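4. Setting up your Lollard audio guide for a museum visit

Thank you for borrowing a Lollard guide for the Vávra galleries at Loststead. Take a few minutes on the bench in the lobby before you go in - the rooms are quiet, and fiddling with buttons in front of a painting is no fun for anyone.

1. Press and hold the side button until the small light turns green. Let go, and wait for the chime.

2. Choose your language with the arrow keys, then press OK. You can change it later without losing your place in the tour.

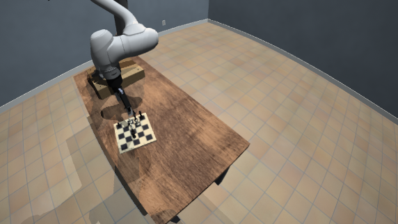
3. Put on the headphones and set the volume. Start low, please! The introduction by Ona Avotiņš is gentle, but the music after it comes in strong.

4. Type the number on the wall label and press Play. Stops 1 to 16 cover the ground floor, and stop 81 is the long talk on the woodcuts upstairs, well worth sitting down for.

Note: The full tour runs around 90 minutes. If you only have time for a short visit, pick "Highlights" from the main menu and the guide will skip ahead for you.
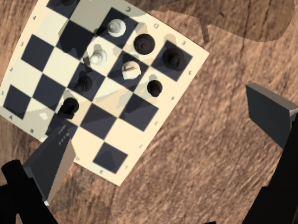

You can pause whenever you like, and the guide will remember your stop even if you wander off for coffee and come back after lunch. If it has gone to sleep by then, one short press on the side button wakes it up.

Caution: Keep the guide on its neck strap when you lean in to look at the prints. Do not rest it on frames, plinths or display cases.

5. When you are done, hang the guide on the Zallico charging rack by the exit, with the screen facing you. A steady orange light means it is charging.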